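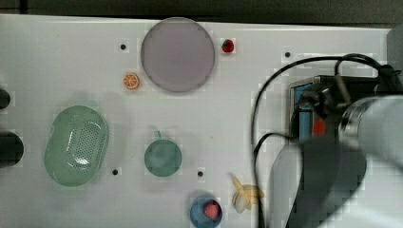
Fig. 30. Plate, colander and toy fruit on a white tabletop.

Setting up the Grestance play kitchen timer

1. Slide the battery door toward the arrow. It will resist. It resists everyone.
2. Fit two AA batteries, then close the door until it clicks.
3. Hold SET until the screen blinks, and pick a cooking time of up to 40 minutes. 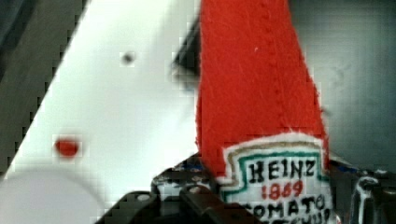
Fig. 31. Plush ketchup, label end down.

Note: The bell has one volume, chosen by someone without children. Felt over the speaker helps — a little.

4. To stop the bell, press the chef's hat once. Pressing it twice starts the song. 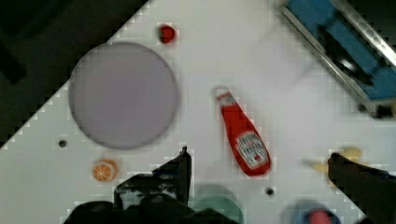 Fig. 32. Ketchup bottle, plate and strawberry.

Caution: Do not wash the timer. If error 3071 appears, you have washed the timer.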